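Dorum water plant to close for pipe work

The water plant in Dorum will shut down for up to 24 hours in December while crews replace a worn main under the Sidska road. The work affects 416 homes on the east side of town.

Water will go off at 9 p.m. Residents should fill jugs and bathtubs before then, town engineer Vasiliki Stamatopoulos said. The school will stay open and bring in bottled water.

The old main is 90 years old and broke twice last winter.
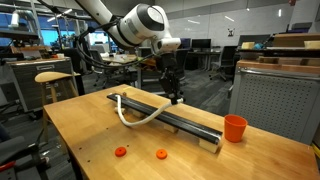

Ruben Desmet

Residents with medical needs can ask the town office for a water delivery before the shutdown. The office opens at 8 a.m.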